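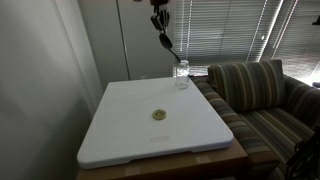
Dirceu Peixoto told us at his kitchen table that a jar without its lid is only half a jar, and that he had thrown out 13 of them before he started keeping the two parts within sight of each other. We heard the same complaint in almost every home we visited, and it shaped the whole of this section.

Research > Household Studies > Grenorero Papers > Section 5

5. Small jars and their lids

Small glass jars are wonderful things to study! They are cheap, they last for decades (one household in Mostidholm still uses a set bought in 1992), and they move through the home in ways that larger containers never do. A spice jar becomes a button jar, then a jar for screws, then goes back to the kitchen. The lid often does not make the whole trip.

Figure 5. A small clear glass jar and a round gold-colored lid on a white plastic board, set on a cardboard box next to a striped sofa.

We were especially taken with the places people choose for sorting. We had expected kitchen counters, and we did see plenty, but many people prefer to work in the living room, on whatever flat surface can be brought close to the seat. A board on top of a box (Figure 5) gives a plain, level area at a handy height, and a small lid shows up well against white. On patterned cloth the same lid can be surprisingly hard to find - two of our participants spent several minutes looking for one that was right in front of them.

The distance between jar and lid turned out to matter a great deal. In the Batista household, lids were kept in a drawer and jars on a shelf, and matching them was treated as a separate chore, usually done in February when the cupboards were cleared. In the Keka household each lid stayed beside its jar until both were needed. The second habit takes more room, but people who followed it were far more likely to use the jar again.

We would love to see more work on lids as objects in their own right. Size alone does not settle which one fits, as the thread can differ between jars that look the same, and people test the fit by hand with real skill - a quarter turn is often enough for them to tell. Section 6 looks at how that skill is passed on to children.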